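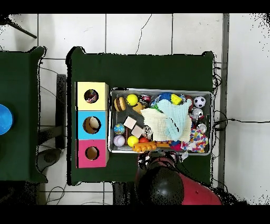 Sorting the parts drawer by failure mode

For years I kept spare electronic parts by type: resistors with resistors, capacitors with capacitors. That works for building things. Most of what I do now is repair, and in repair the type is usually known before the drawer is opened. What I need to know is how the part tends to go bad.

In July I pulled everything out and started over. The inventory came to 202 small bags, most of them labeled in my old handwriting and a few not labeled at all.

The new scheme has 5 groups. Parts that dry out (electrolytic capacitors, rubber belts, thermal paste) go in front. Parts that wear mechanically come next: switches, pots, connectors. Then parts that burn, parts that drift, and a last group for parts I have never had to replace.

Drying out is the one where storage matters. An electrolytic rated for 1,000 hours at its full temperature will last far longer on a cool shelf, but it still ages, and leakage current climbs when it sits without voltage. I now write the date code on the front of each bag and bring old stock up slowly through a series resistor before using it. Anything still leaking above spec after 90 minutes goes in the trash.

Switches gave me the most trouble. A Stavotex rotary switch fails at the wiper; the Jatoi slide switches I have tend to fail at the solder lugs. Same function, different bins? I put both under wear and wrote the weak point on the bag.

Nathalie Cormier, who repairs audio gear in Pinosthorpe, wrote to say she sorts by working voltage and would never do it my way. For tube amps I can see the argument. I may add a voltage line to the labels.

Still to do: the unlabeled bags, and a coffee can of Vulport trimmers that drift and wear in equal measure. They are on the windowsill for now.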